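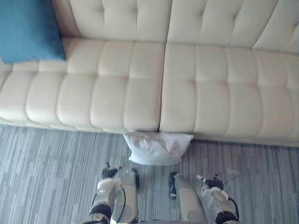
4.2 Programming and selection practice

The three festivals differ most clearly in how their programmes are put together. Sultcombe invites open submissions each year and charges a flat entry fee. Dromum takes no submissions at all: its programme is drawn from a standing list kept by the artistic director and revised each June. Mutinberg combines the two models, reserving its opening and closing slots for invited work and filling the remainder from an open call.

The size of the submission pool has a direct effect on how films are viewed. In the most recent edition studied, Sultcombe received 600 short films for 19 places. Each was seen in full by one reader and scored from one to five. Films scoring below three were not seen again. Readers at Mutinberg work in pairs and may stop a film after five minutes, provided both agree. Neither festival publishes its scoring criteria, although Mutinberg releases a short statement after selection.

Fig. 3. Hand with ridged palm panel, over a light wood-look floor.
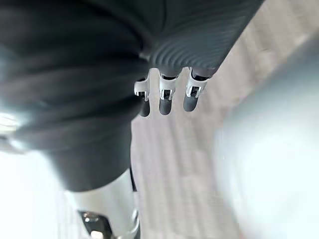 Fingers and palm of the hand, seen from close by.

Local work is treated differently in each case. Sultcombe holds five places for film-makers living in the county, and these are scored separately. Dromum has no quota, but its standing list has leaned towards regional production companies since the festival moved to its present venue. The Vương retrospective, shown at both Dromum and Mutinberg, was the only programme in the sample to be shared between festivals, and the costs of subtitling were split equally.

4.3 Audience and scheduling

Attendance figures were available for Sultcombe and Mutinberg only. At both, evening screenings of short films drew larger audiences than features shown at the same hour. The pattern did not hold for afternoon sessions, where features were better attended. Ticket price is unlikely to account for the difference, as both festivals charged the same for all screenings within a given day.

Scheduling decisions were usually made after selection was complete. Programmers at Mutinberg reported grouping shorts by running time first and by theme second, and moving single films between groups until each session fitted its slot. At Sultcombe the order was reversed, and two sessions overran as a result. The effect of session length on attendance is taken up in Section 5.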